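June, glaze bench, mid-afternoon

Speckle tests on Urnholm White, continued from the page with the tea ring. Second firing of the big kiln unloaded just after lunch. Shelves intact, which puts it ahead of the last one. Apostolos, if you're reading this to find out where the good sieve went, it's on the hook behind the door, where you put it. 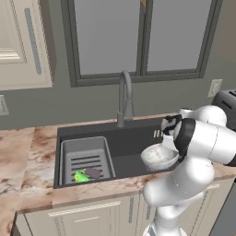
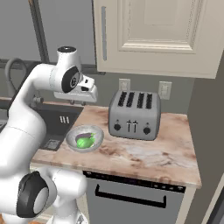 Where we'd got to: Urnholm White is a perfectly decent satin on the Dritberg clay and has been since 2008, when the card was written out in a hand none of us will own up to. The card says "add speck to taste". It does not say what speck. We've been making the speckle version from memory and a yoghurt tub of brown-black grit labelled DON'T, and in April the tub ran out. What everyone asks for is a pale bowl with the speckle plain to see around the rim, as on the one sitting on the marble, and a surface otherwise quiet enough to eat soup off without feeling watched. I'd thought this was a matter of buying more grit. Carola thought it was a matter of me having thrown out the receipt. We were both right.

Ordered ilmenite from Zotis. They sell it as fine, medium and "granular", and the three bags arrived looking much the same colour and feeling very different between the fingers. I ran the medium through the 80 mesh to see what stayed up top, and what stayed up top was most of it. Kept both fractions, labelled both. Proper labels this time, with words on them.

Tiles from this firing, all cone six, slow cool, Dritberg clay, dipped once unless noted:

Tile A. Fine ilmenite, stirred in dry. Grey. Not speckled, just grey, like a white shirt that's been through with the socks. Put aside for people who ask for "something a bit moody".

Tile B. Medium, the part that went through the mesh. Soft tan freckling, fairly even. Pretty, wrong.

Tile C. Medium, the part that didn't. Much closer. Good dark centres with a small brown halo. Sank like gravel while I was dipping, so the top of the tile has hardly any and the bottom has the lot.

Tile D. Same as C with bentonite added, slaked overnight first. Stayed up long enough to dip properly. Best of the set. I'd hand this one to a customer without turning it over to hide anything.

Tile E. Granular. Looks as though someone dropped pepper on it from a ladder. Rough to the touch even where the glaze has gone over. Carola ran a thumb along it and said it would be useful for removing calluses.

Tile 53, which is a different series but was in the same firing because there was a gap on the shelf: ilmenite wedged into the clay and plain Urnholm White over the top. I'd expected this to win. It bleeds through only where the glaze is thin, so edges and throwing rings, and the flat areas stay almost clean. On a bowl that might be the answer. On a tile it looks like a mistake at one end.

Problem with 53 is the clay. Once the grit's in the reclaim it's in the reclaim for good, and we have one pugmill. Apostolos wants to keep a separate bucket. I have seen how we keep separate buckets.

Batch sizes, for whoever mixes next. Tile D was made at almost 25 grams of ilmenite to the small bucket. I say almost because the scale was drifting again and wouldn't settle with the window open. Shut the window. If it still drifts, take the batteries out and swear at it, then put them back. New batteries are in the drawer with the cone packs, or were.

Mixing order that worked: bentonite into the water, leave it be overnight, dry glaze on top, leave it again, then the stick blender, then sieve, then the ilmenite in last by hand. Do not sieve after the ilmenite goes in. I did this. I then stood there admiring a beautifully smooth bucket of plain white glaze, with all of the speckle sitting in the sieve, for longer than I'm prepared to write down.

Stir between every dip. Every one. Right to the bottom, with the flat paddle and not the whisk, the whisk just makes a little whirlpool and leaves the grit where it was.

Kiln notes. Bakalis (the big one, for anybody new; the name's on the brass plate and we've given up calling it anything else) is still hotter at the top. Witness cones on the top shelf well over, middle about right, bottom a touch shy. D was on the middle. I want D repeated top and bottom before anyone commits a full order to it, as the halo grows a lot with extra heat and I don't fancy explaining a matched set that doesn't. Element on the lower left is looking tired. Carola has a spare and opinions about who should fit it.

Also: the plug on the extraction fan gets warm. Not hot. I've written it on the whiteboard, where it joins the other things on the whiteboard.

Pinholes. A few on C and D, none on B. Could be the coarse grains gassing out, could be that I bisqued C and D with the rushed load. Next lot all from the same bisque so we can stop guessing. If they're still there, try a longer hold at the top of the firing before going near the recipe. I refuse to alter the base glaze. It's the only thing in this building that behaves.

Next:

Three bowls in D, one per shelf, same clay, same bisque. Pour the insides, dip the outsides, wipe the foot properly.

Three bowls as 53, clay wedged on the plaster slab and nowhere near the pugmill. Offcuts go in the bin. I mean the bin.

One bowl with D inside and plain white outside, because Carola asked, and I've run out of reasons to say no.

Write a new card. Recipe, mesh, fraction, mixing order, and what the speck is. Laminate it. Old card goes in the back of this book so we can resent it properly.

Apostolos is loading next. Leave him the middle shelf list on the clip.

Later, nearly six: found the lid of the yoghurt tub under the bench. On the inside, in pencil, "Zotis gran., crushed". So it was the granular all along, and somebody took a hammer to it. Added a fourth bowl to the list. Mortar and pestle are in the cupboard over the sink, goggles on the nail.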